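Planning for the Second Pair of Arms: A Conversation with Florencia Quezada

Florencia Quezada oversees equipment planning for the household robotics program at Ulcombe, where two-armed systems are tested on ordinary domestic work. She spoke with the institute's newsletter on a Monday morning, shortly before her draft budget went to the director's office.

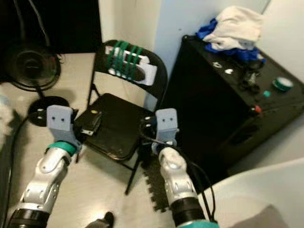
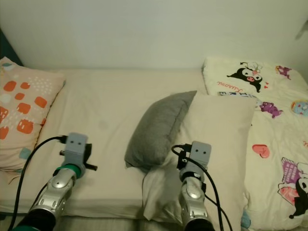

Robot arms at work in furnished rooms, with a folding chair and with bedding.

Ms. Quezada stated that the purchase price of the arms is the figure most often requested of her and the one she finds least useful. "A quotation covers the day of delivery," she said. "I am asked to plan for the years after that." Under the present draft, cables, gripper parts and service visits are carried on a separate line, which the program did not have in its first year.

That change followed a difficult spring. In April, one station stood idle while the office sought approval for a replacement wrist cable. "The part was inexpensive. The approval took longer than the repair," she said. The program now keeps 2 complete cable sets in stores for each station, and technicians may draw on them without a purchase request.

Two suppliers, Drodard and Wekley, remain under consideration for the next station. Ms. Quezada declined to state a preference but confirmed that each has been asked to price the same service terms. Leandro Jara, who manages the test rooms, has requested that the contract specify 400 hours of operation between scheduled inspections. Her own office had proposed 300. "Mr. Jara runs the rooms and I pay the invoices," she said. "We will settle on one of the two before the order is placed."

She was more definite on the subject of furnishings. Bedding, chairs and small household items were formerly bought from petty cash, and the records were poor. The inventory completed by Brenda Núñez lists 772 items, a number that Ms. Quezada described as higher than she had expected. Replacements will be budgeted each quarter – linens first, as they are laundered often.

Asked whether leasing had been considered, she said that it had, and that the terms offered did not permit the program to change grippers on its own schedule. The question will be reviewed again next year.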